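Ploleo club's robot arm starts small, on a round grey table

1/10/18

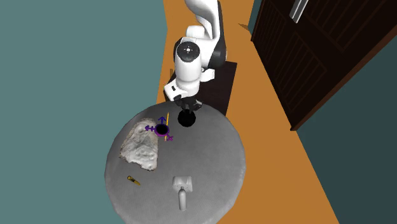
The club's simulated arm over the black ball, one of the objects on this term's practice table. Render: Ploleo robotics club

The Ploleo after-school robotics club has begun its new season without unpacking a single screwdriver. Until June its 20 members will work almost entirely in simulation, teaching a robot arm to pick things up off a table that exists only on the computers in the upstairs lab.

The club is preparing for the Van Acker Cup, a contest for school teams in which the arm must find, grip and move a set of objects it has not been asked to move before. Points are given for each object lifted cleanly. Points are taken away for anything knocked on the floor, a rule the club came to know rather well last season, when it finished seventh out of seven.

"We had a very good robot and a very bad Saturday," said Gijs Boersma, who teaches physics and has run the club for 5 years. "It spent most of the final pushing a cup slowly towards the judges."

Last season's team built its own arm and ran out of time to write much software for it. This year the order has been turned round. Members write and test their programs on the simulated arm first, and only programs that pass will be let loose on the real one, which remains in its cupboard, looking blameless.

Choosing what to put on the virtual table took up most of the first two meetings. The club wanted shapes that would be awkward in different ways, and teenagers turn out to be good at awkward. The present selection includes a yellow stick like a pencil, a grey hammer-like thing, a pale lump that would pass for a rock, and a purple ring with two arrows and a cross sticking out of it. The last of these won its place by a show of hands. There was no recount.

The black ball was meant to be the easy one. It has not gone that way. Müzeyyen Ateş, who is in her final year and leads the gripping group, said the ball had caused more arguments than everything else put together.

"Everyone thinks a ball is simple because it's the same from every side," she said. "Then you close the gripper a tiny bit too high and off it goes. I've watched it roll off that table so many times that I've started hearing it, and there isn't any sound in the simulator."

Her group's best program so far managed 7 clean lifts in 50 tries. The group is pleased with this, as the week before it had managed none. A rival program by two younger members scored rather worse on the ball but has shown what Mr Boersma called "a real feeling for the rock".

The computers were paid for by Woltero, a local packaging firm, which has also offered the club a tour of its warehouse. Sendeck, the software the club uses to keep the test results, now holds a long and honest record of things being dropped. Members are asked to write a note beside each failed run. The most common one is "again".

Not all parents are sure what to make of it. One asked at the open evening when the children would be building a robot, and was shown a screen on which an arm came down, paused for some time over the table and went back up. Mr Boersma said the pause was an improvement — last month it did not stop for the table at all.

The club meets on Tuesdays after lessons in the upstairs lab. New members are welcome from any year and need no experience of programming. There is still a place in the gripping group for somebody patient.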